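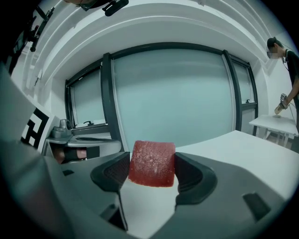
Irnville Brick Notes

26/03/2024

I promised to write a thread about the repair of our brick wall, so I will try. My house is in Irnville, on Qaisi Street, and it is 116 years old. I am not a mason. I learned from books, from old men at the hardware store, and from my own mistakes.

First, about the red. People in town call everything "Panden red," after the old Panden brickyard by the river. But if you walk along my street slowly you will see orange, purple, brown and almost black. The color depends on the clay and also on where the brick was standing in the kiln.

The brickyard closed a long time ago. The office is now a dentist. The clay pit is now a pond with ducks, and I can recommend it for a walk if you don't mind the mud in March.

My problem was on the north side. The faces of the bricks were falling off in thin pieces, like pastry. Every spring I swept them from the path and I thought, well, the bricks are old, what can I do.

The bricks were not guilty. A previous owner had filled the joints with hard gray cement. It looks strong, and it is too strong for this kind of wall. Old soft brick takes in water and has to give it back through the joints. When the joint is hard, the water stays in the brick, and in winter it freezes there.

For a wall like mine you want lime mortar, softer than the brick. The mortar is the part which is allowed to wear out. Your grandchildren can replace it. They cannot so easily replace the brick.

Removing the cement was the worst part of everything. I started with an angle grinder and after one afternoon I stopped, because I had cut into the edge of a brick and I felt sick about it. You can still see this cut, left from the kitchen window, if you know where to look.

After that I used a hammer and a plugging chisel. Very slow. But the old cement was often not well attached and came out in long sticks, which is a pleasant feeling. Wear goggles and a real dust mask, please, not a scarf.

How deep? The usual advice is at least twice the height of the joint, and deeper if what you find inside is like sand. Mine was like sand in many places. I found also a nail, snail shells and a small piece of blue glass, which is now on my window sill.

Then brush it out, and then wet the wall. I skipped the wetting on my first test area. The dry bricks drank the water from the mortar at once and the next week I could take it out with my finger. So I did this area again.

The mortar: I used Joreck natural hydraulic lime, the weaker one, mixed with a sharp sand. I am not paid by them, it is just what the store had. Mix the sand and lime dry first, then add water little by little. It seems too dry for a long time and then suddenly it is too wet.

The color of the joint comes mostly from the sand. I made sample cakes with sand from 2 different pits and let them dry on a board before I decided. The yellow one was nearer to the original. My neighbor prefers the gray one and tells me so.

Press the mortar in with a narrow iron, in layers if the joint is deep. Do not smear it on the brick face. When it is firm like cheese, you tap it with a stiff brush to open the surface. I wait around 30 minutes after the last layer on a warm day, but on a cool day it can be several hours. Try with your thumb.

Then comes the part I like the least, the care after. Damp burlap over the work, wet it again in the morning and evening, no direct sun, no frost. My first burlap smelled so strongly of fish that the cats of the whole street came to visit. Wash it before!

From start to end it took me 18 months, with a long pause for winter and for my back. Don't do lime work when there is a chance of frost. I know people who were lucky with it, and I know also a porch that was not.

Many bricks were too damaged to leave. Some I could turn around, because the back side was still good. For the others I went to a salvage yard and looked for a similar size. Old bricks are not all the same size, even from one brickyard, so take a sample with you and a ruler.

Somebody asked me about sealing the wall with a clear waterproof product. I would not do it. The water finds its way in anyway – through a crack, under the window – and then it cannot leave so well. Check your gutters first. My downspout had a hole at the back and it was making half of the damage.

The south side is next, but there the cement is only on the lower part. If you have a soft brick house and your path is covered with red crumbs in the spring, scratch your joints with a key and tell me what you find.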